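Session 4: Blue, and how to get it into cloth
Tutor: Nithin Namboodiri. Nollville Evening Institute, Room 15, Monday.

Please bring last week's reading on madder. Those who have already lost it will find a spare copy in the tray, with my coffee on page two.

## Where we had got to

Red is easy. You boil a root with some alum, you put the wool in, the wool goes red. Yellow is easier still, and practically any weed will give you one, though whether you'd want to wear it is another matter. Blue behaves differently from both, and a good deal of dyers' folklore comes from people trying to work out why.

The trouble is that the blue stuff in indigo and woad (it is the same stuff, chemically) won't dissolve in water. Grind it up, stir it in, and you have dirty water with blue mud at the bottom. Cloth put into this comes out looking as if it has been dropped in a puddle.

To get it into the fibre you have to take the oxygen away. The dye then turns into a yellowish-green form that does dissolve and will soak into cotton or wool. Lift the cloth out, let the air at it, and the colour goes from yellow-green to green to blue while you stand there. People who have done it a thousand times still stop and watch.

## The vat

For most of history the oxygen was removed by bacteria, and the bacteria had to be fed. Recipes call for bran, madder, dates, honey, old wine and, of course, stale urine, which every student remembers and writes down even if they write down nothing else. Urine did two jobs: it made the vat alkaline, and it kept things fermenting. Stop there in the essay, please. I have read 79 essays on this module and most of them linger.

A vat could be kept going for months. It had to be kept warm, stirred gently, and smelled daily by someone who knew what a healthy one smelled like. Dyers spoke of a vat as tired, or hungry, or sulking. A new vat that wouldn't start was blamed on the weather, on the neighbours, or on whichever woman had last walked past.

Points to note down:

- The dye sits in the fibre as tiny solid particles. It isn't chemically bonded to cotton in the way a modern reactive dye is.
- Depth of colour comes from repeated dipping, with airing between dips. A longer soak is no substitute.
- No alum or other mordant is needed. If you write "mordant" in an answer about indigo I shall know you were thinking about something else.
- Rubbing removes it, hence the knees of jeans and the state of pale sofas belonging to people who wear them.

## Woad against indigo

Woad is a yellow-flowered plant of the cabbage family and smells like it. It was the blue of medieval Europe. The leaves were crushed to a pulp, rolled into balls, dried, broken up, wetted, and left to rot in a heap for weeks. Towns that did this became rich and were given a wide berth by everyone downwind.

Indigo from India had a great deal more colour in it for its weight. When it started to arrive by sea in quantity, woad growers did what established trades usually do and asked for it to be banned. Several governments obliged. Indigo was called corrosive and ruinous to cloth, and in parts of the German lands it was known as the devil's dye. Dyers went on mixing a bit of it into the woad vat to strengthen the colour, then a bit more, until the vat was woad chiefly by courtesy.

We shall come back in a later session to what plantation indigo meant for the people who were made to grow it. It deserves a full evening and will get one. For now, read the first half of the Bengal extract and make notes on how advances of money worked. Anybody who has ever had a store card will find the principle familiar and the interest rates instructive.

## What to call a blue

Dyers graded blues by strength, with a name for each step. French had a long ladder of them, starting with a milky blue and going down through sky and royal to something the colour of the inside of a coal shed. English was lazier. We had watchet, plunket and perse, all of which have died, and we now get by with "light", "dark" and "navy".

Paint and clothing firms have tried to fill the gap. I own a card from a shop called Hellström on which five blues are named after moods. None of the moods is mine.

Try naming these for yourself before you talk to your neighbour. A single word for each, and "blue" doesn't count.

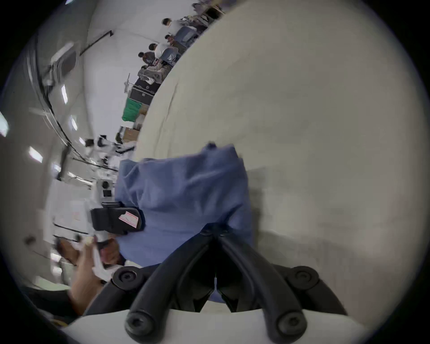
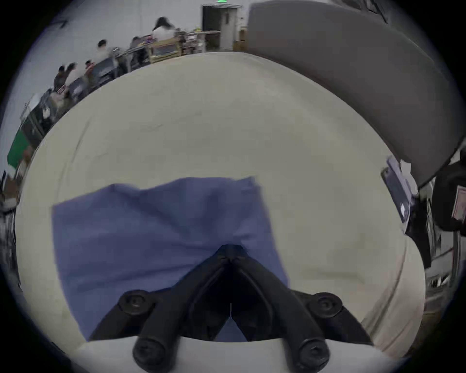
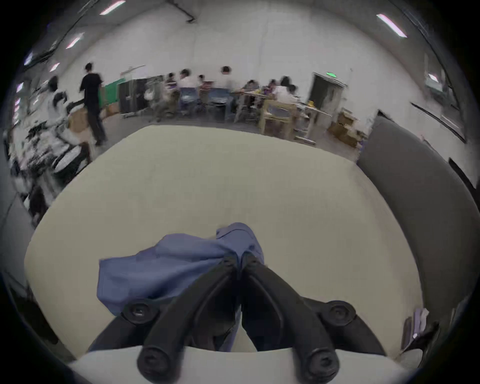
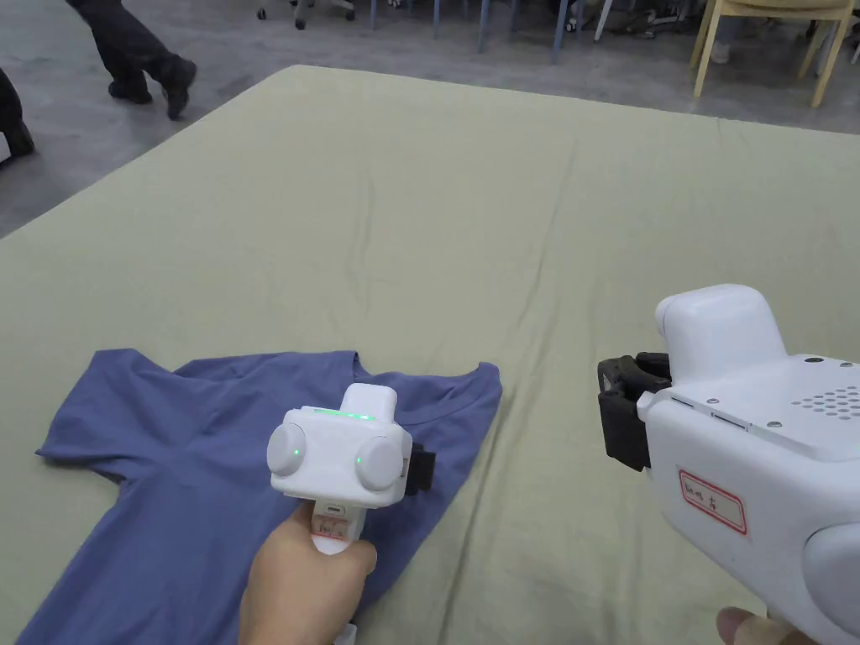 ## Why your answers won't match

Last year's group managed "periwinkle", "school shirt", "washed-out" and "Tuesday". I was rather taken with "Tuesday".

A few causes of disagreement, none of which is anyone's fault:

1. **Neighbours.** A blue next to cream looks cooler than the same blue next to green. Weavers have known this for centuries and it still catches out people buying curtains.
2. **Folds.** Creased cloth shows you a dozen blues at once, and you quietly average them. Two people will average differently.
3. **Light.** Shops used to let you carry the bolt to the door to look at it in daylight. Ask to do this now and see how far you get.
4. **Memory.** We remember colours as stronger than they were. Matching thread from memory is a hobby for optimists.
5. **Vocabulary.** Russian speakers split light blue and dark blue into two basic colours. Older Welsh had one word that covered blue along with some greens and greys. Nobody's eyes are any different.

The last point is where students tend to get carried away. Having no separate word for something does not mean you can't see it. I have no word for the gap between the cooker and the worktop, and I see it every day.

## The blue that came out of a factory

Towards the end of the nineteenth century German chemists worked out how to make indigo from coal tar products at a price that undercut the plant. It took them years and a great deal of somebody else's money. The plantation trade collapsed soon afterwards.

The synthetic article was the same molecule, only cleaner, and customers couldn't see a difference. Some dyers insisted they could. It may be that plant indigo, with its small impurities, does give a slightly warmer result, and it may be that people like to get something for having smelled a vat every morning.

Nearly all the indigo made today goes into denim. T-shirts and other knitted cottons are usually coloured with reactive dyes, which do bond to the fibre and stand up to washing much better. They fade too in the end, more evenly and with less to boast about.

## For next time

- Read the Preltuta dyebook extract, pages 79 to 87. The spelling is the author's own. So are the threats against apprentices.
- Bring something blue you've owned for a long time, and be ready to show where it has faded and where it hasn't. Inside a hem or under a collar is a good place to look.
- Write one paragraph on why a government might ban a better dye. A paragraph is shorter than a page.
- The Nukuvov slides are on the shared drive under "blue_final_2". Ignore "blue_final".

The practical vat session is still planned for the yard, if the yard is unlocked. Wear old clothes and bring rubber gloves that come up past the wrist. Blue fingernails take a fortnight to grow out, and the Institute's insurance has nothing to say on the subject.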